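Heat Buildup in a Closed Server Room: Project Report
Stela Vasiliu
August 7, 2022

1. Background

The Resisska teaching building keeps its network equipment in a former storage room on the ground floor. The room has no window and one supply vent. Staff reported that switches shut down on warm afternoons, and the project set out to find where the heat collects and whether low-cost changes would reduce it.

2. Method

Temperature was logged at the intake and exhaust sides of the equipment with two Pukel sensors. A total of 441 readings were kept after duplicates were removed. The door stayed closed during logging. Fan speeds were left at their factory settings, and the load was not controlled — this limits the comparison between days.

3. Airflow and panel layout

Open slots in a rack let exhaust air return to the front, where it is drawn in again. Blank panels close these gaps and force the air through the equipment. Seams between panels leak a little, but the loss is small compared with an open slot.
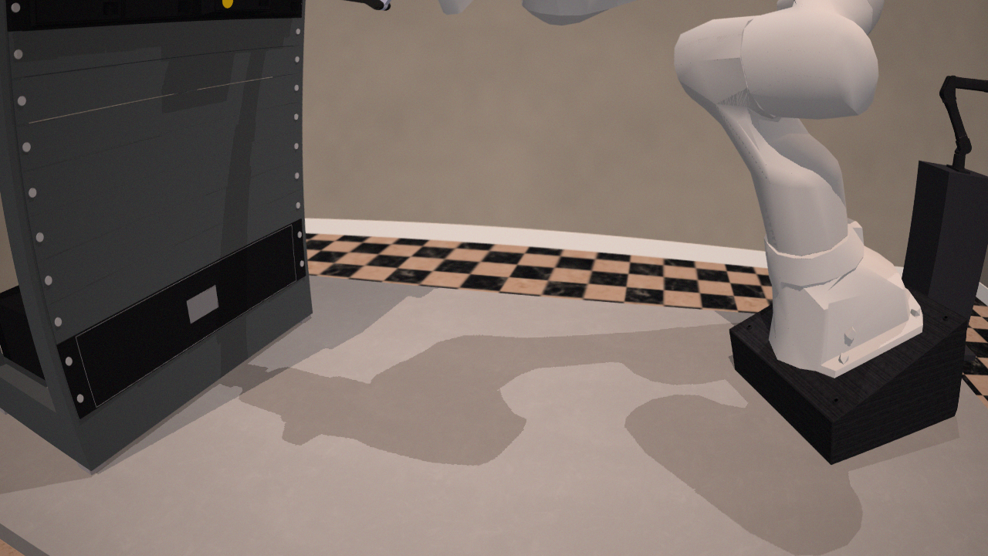

4. Results

Before the slots were covered, the intake side averaged 12 degrees Fahrenheit above the hallway. Afterward the difference fell by about 2 degrees. The exhaust side showed no clear change. Readings taken near the ceiling were higher than expected, and the supply vent appears to be placed too low to clear that layer.

5. Limits and further work

Humidity was not measured. The Flundolen airflow model was run only for a steady load, and its wall temperatures were estimated. A second logging period with the door vent open is planned for late August.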